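Progress report to the Tendden fund, February 2018

The oral history of the Pondovico day clinic has 12 interviews on tape against the 30 we promised. I doubt we reach 30 by May.

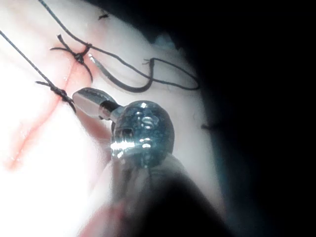

Two tied sutures along an incision.

Former staff remember the clinic as open-door. The Chaiyaporn ward logs mention locked rooms in six separate years, and I trust the logs more.

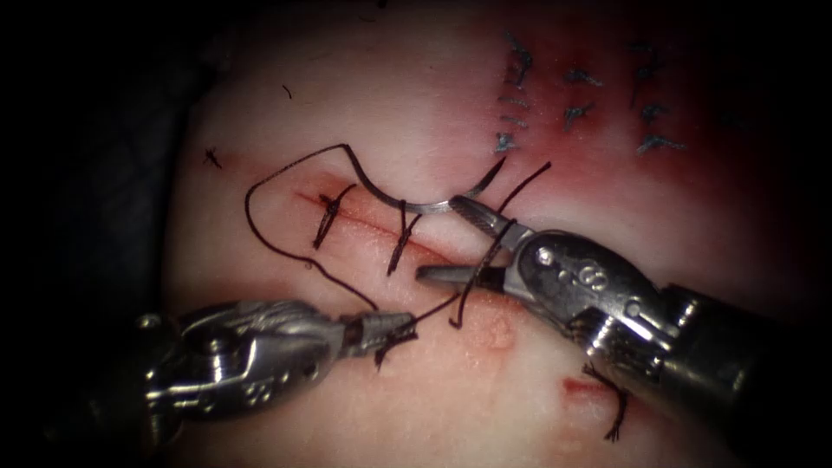 TRANSCRIPTS

Only 10 are typed. The Ever software was sold to us as a time saver, but it garbles drug names and we retype most pages.

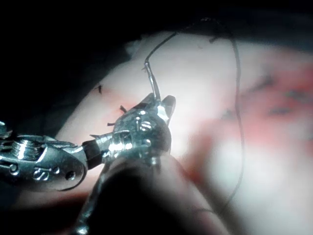 One former patient wrote back that the staff stories are too kind, and that we should stop asking nurses what the patients felt. Fair enough. Just two of the tapes are with patients, and I would hold the summary chapter until that changes.
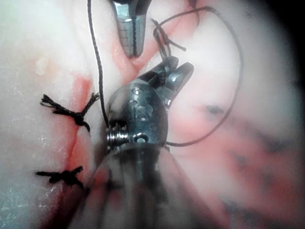 Instrument jaws and black suture thread.

Travel is underspent. I would move it to typing, though I can't say it will be enough.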